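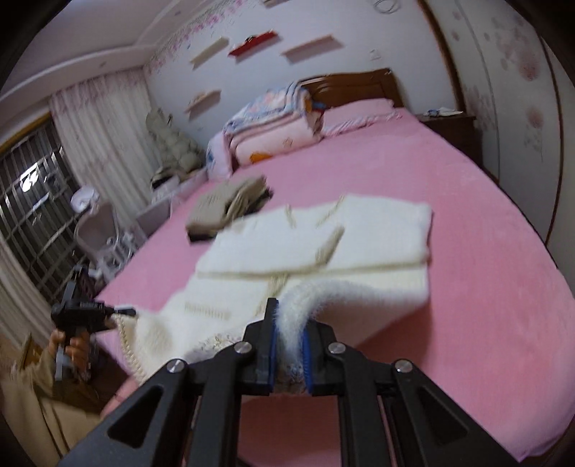 Section 3: Recording a folding task by hand

By now you've charged both Jelo grippers and run the pairing check from Section 2, so we can get to the fun part, which is folding clothes while the grippers take notes. I wrote this section after a whole July of doing it wrong in various ways, so please borrow my mistakes and save yourself the time!

Before you start

Pick one garment and stick with it for the whole batch. Soft, fuzzy knits are fine (I love them, they show you right away if you're pinching badly), but anything with beads or lace needs a slower hand. Work on a bed or a big table, and make sure you can reach the far side without leaning on it.

Recording one episode

1. Spread the garment out on the work surface. It doesn't have to be neat. A few wrinkles and a bunched sleeve are good for the training set.

2. Take one gripper in each hand by the vertical handle. Keep your wrists loose, and keep your fingers away from the jaws.

3. Hold both grippers still over the garment with the jaws open and press Record in the Varnwood app. Wait for the double beep.

4. Bring the jaws down on either side of the edge you want and squeeze slowly. You want the fabric in the middle of the blue pads, where they hold best. If you catch it with just the tips, it'll slide out halfway through the lift and you'll say a bad word on the recording (ask me how I know).

5. Lift, carry the edge across, and lay it down. Open the jaws all the way before you pull back.

6. Repeat for each fold. Move at the speed you'd want the robot to move, a bit slower than you'd do it with bare hands.

7. When the last fold is down, bring both grippers back over the garment, open, and press Stop.

Note: If you drop an edge, just pick it up again and keep going. We keep those episodes. Varnwood's training notes ask for them, and my own arm got noticeably better at recovering once I stopped deleting the clumsy ones.

Caution: Don't clamp directly on beads, buttons or zippers. Grab the fabric next to them. A bead stuck in the pad texture will throw off the jaw width reading, and digging it out is no picnic.

Caution: If your gripper has a cable, check where it's hanging before every episode. It loves to snag on sleeves.

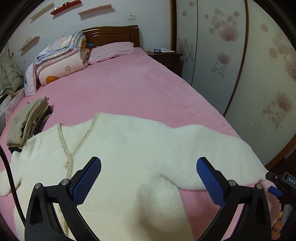
How many episodes do I need before the robot can try the task by itself?

Plan on 500 for one garment on one surface. I got my first halfway decent fold there, and by 696 the arm could do the sleeves without me hovering over the stop button. If you change the garment or the room, record more.

Checking and uploading

8. Open the episode list and play back the first and last few seconds of each one. Both grippers should be open at the start and at the end.

9. Mark anything with a tracking warning as Skip. Error 1563 means one gripper lost its position, usually from waving it too close to a blank wall.

10. Name the batch after the garment, then tap Send to Jumley and leave the app open until the bar fills up.

Wipe the pads with a dry cloth before you put the grippers away. Fuzz builds up fast on knits. Section 4 covers loading the batch onto the arm.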